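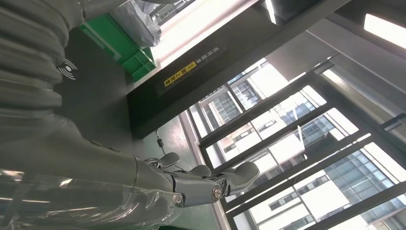
Unit 4: Freight Demand and Modal Choice

Instructor: Kalkidan Assefa
Tutorials: Issa Saab

Scope of the unit

Freight demand is a derived demand. Goods are moved in order to be processed, stored or sold elsewhere, and the volume of transport therefore follows the location of production and consumption. The unit considers how shippers choose between road, rail and inland waterway, and how public policy may influence that choice.

Key terms

Tonne-kilometer: one tonne of goods carried over one kilometer. It is the standard unit of freight activity and should be used in all written work.

Load factor: the ratio of the load carried to the capacity of the vehicle. Empty return trips are to be included unless the source states otherwise.

Generalized cost: the freight rate plus the value of transit time, handling, delay and damage.

Determinants of modal choice

Rail and waterway services have high terminal costs and low line-haul costs. Road services have the reverse. The distance at which the total costs are equal is called the break-even distance. It falls where shipper and receiver both have direct access to a siding or quay, and it rises with each additional transfer.

Reliability is frequently valued above speed. A shipper holding little stock may accept a higher rate in return for a narrow delivery window.

Case for discussion: the Marinho terminal

Skotel, a manufacturer of ceramic tile, sends 40 containers each month to the port of Marinho by road. A rail operator, Zova, has offered a shuttle with 2 departures a week. Transit time would increase by 8 hours, and the contract would require a fixed volume. Students should identify the components of generalized cost affected by the offer and state which further information Skotel would need before reaching a decision.

External costs

Air pollution, noise, congestion and accidents are borne in part by persons outside the transaction. Fuel taxes and distance-based road charges are the main instruments for including these costs in the price. Their effect on modal share depends on whether an alternative service exists on the route.

Preparation for the tutorial

Read chapter 4 of the course reader, in particular the section by Slavica Karagiannis on terminal costs. Written answers to the Marinho case are limited to two pages and are due in October.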